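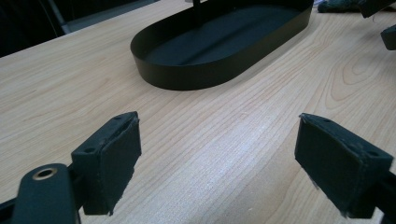 The table, with the black tray.

Ishbel Haldane had bought the table for 100 dollars from a dentist's office that was closing, and she told everyone who came in what she had paid. Leonilde thought it was a good table. She had worked at it for two years and had never once put a cup down on it without something underneath.

On her last Friday she came in early to clear her things. The office was on the second floor, over a store that sold hearing aids, and the radiator was already knocking. She had brought a box from home. It was too big for what she owned there.

"You can take the lamp," Ishbel said from the other room.

"It's not mine."

"I know it's not. I'm saying you can take it."

Leonilde left the lamp. She packed her shoes, her dictionary and a tin of tea that Joana Pacheco had given her in June. The letters went to Ishbel. There was one from Reinholz, who still owed them 4,000 dollars for the catalog translation and wrote every month to say how much he had enjoyed it.

"He says he's sending it," she said.

"He's always sending it."

She sat down to write out the list of passwords. It took most of an hour. Ishbel came and stood in the doorway twice, and both times went away again without asking for anything. A truck backed up in the alley and the driver shouted to somebody about a gate.
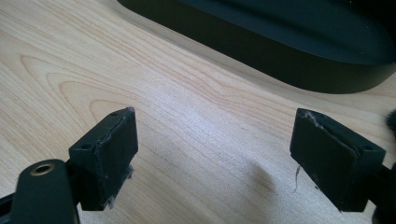 Leonilde had learned her English from her aunt Glória, who cleaned houses and judged people by their furniture. Glória would have gone straight to this table and bent down to look at the wood. She liked a pale wood with the grain showing, and on the left the lines went around in long ovals, one inside the other. As a girl Leonilde had been told they were like the lines on a map that show a hill. She had followed them with her finger during a lot of phone calls.

"Who's getting my side?" she asked.

"Rosário's niece, maybe. If she can type." Ishbel came in and sat across from her. "I might leave it for a while."

"You need somebody."

"I know what I need."

Leonilde turned the list around and slid it over. Ishbel read it all the way down, moving her lips a little at the long ones, then folded it and put it in her cardigan pocket.

"The bus is at 40 past," Ishbel said.

"I know. I've got time."

Ishbel got up and filled the kettle.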